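Ground rent and service charge at Gamcombe Wharf

pyhsiao
Reservation pack for a two-bed on the second floor says 127 apartments, 50 parking spaces, service charge of £228 a month. The lease plan shows no space against my plot. Has anyone had one allocated in writing?

Ukthorpe_Tenant
No. Parking is a separate licence, revocable on 2 months' notice. It doesn't pass with the lease when you sell.

kh_leung
Not correct for phase one. Mine is demised in the lease and shown edged blue on the plan. Phase two went over to licences.

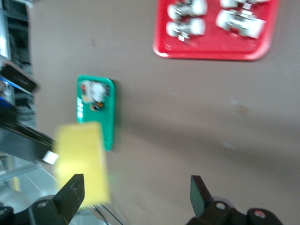
The service charge figure is an estimate for year one and leaves out the reserve fund. Ask for the full budget, lift contract included - Dumholm left that out as well and the second-year demand went up.

Ukthorpe_Tenant
Dumholm had a different managing agent, so I wouldn't read much into it. Agree on the budget.

pyhsiao
Sales office says Theodorakopoulos will "confirm parking at completion".

kh_leung
Too late by then. Get your solicitor to raise it before exchange.
Kwan-ho Leung, plot owner, phase one

pyhsiao
Enquiry sent. Reply due in April.
Po-yen Hsiao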